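# Flimis Hand Gripper, Student Pair

The Flimis is a two-jaw hand-held gripper for teaching manipulation tasks to school and college teams. It is sold as a left and right pair. The operator closes the jaws with a trigger, and the club's recorder logs jaw position and wrist motion during each attempt. No arm is needed for the first term of work.

The design came out of the Justthorpe robotics club, where Wolfram Rathjen drew the linkage and Ngozi Onuoha wrote the logging software. Stelex has made the molded parts since the second revision. The current revision is 4.

## Included

- Two grippers, left and right, with trigger handles
- Two data cables, fitted
- Spare fingertip pads, one set per gripper
- Hex key and spacer shims
- Printed task sheets for the utensil unit

## Utensil unit

The utensil unit is the second exercise in the Justthorpe course. The student works with kitchen tools and a rotating rack stand, one gripper in each hand. Long thin handles are a good test of fingertip alignment - a jaw that closes a degree off will roll the handle out of the pads. Tools with a hanging hole are preferred, and plain-colored ones on a white surface are easiest to find in the recordings.
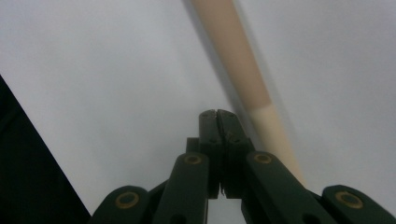
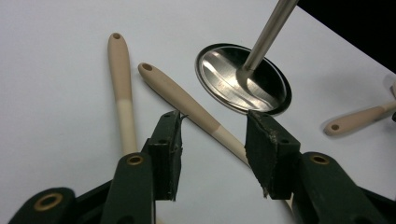

Grippers and kitchen tools, utensil unit.

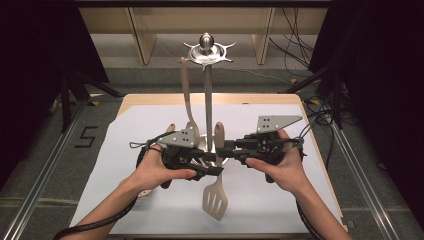 Each attempt is saved as a separate file. The recorder holds 3,000 attempts before the oldest must be moved off. The Justthorpe team logged 1,724 in its first season, most of them by Aminu Edet and Olanrewaju Igwe, and used them to train the arm entered in the Matar student competition. Attempts in which the tool is dropped should be kept and tagged as failed.

## Setup notes

1. Tape down the table covering. Wrinkles near the work area move the stand base.
2. Close both jaws fully and run the zero routine. Repeat after any pad change.
3. Route each cable back along the forearm and leave slack at the elbow.
4. Check the linkage pivots for side play. Add one shim if the tips do not meet squarely.

Pads wear first at the inner edges. Scuffing does not affect grip on plastic handles, but replace a pad when its edge has rounded enough to miss a thin handle. Allow roughly one term per set in club use.

## Ordering

Pairs ship in September and January. Single grippers are supplied only as replacements; state left or right and the revision number molded inside the handle. Revision 3 pads do not fit revision 4 fingers.

Questions about fitting and software go to Aminu Yusuf at the Justthorpe workshop.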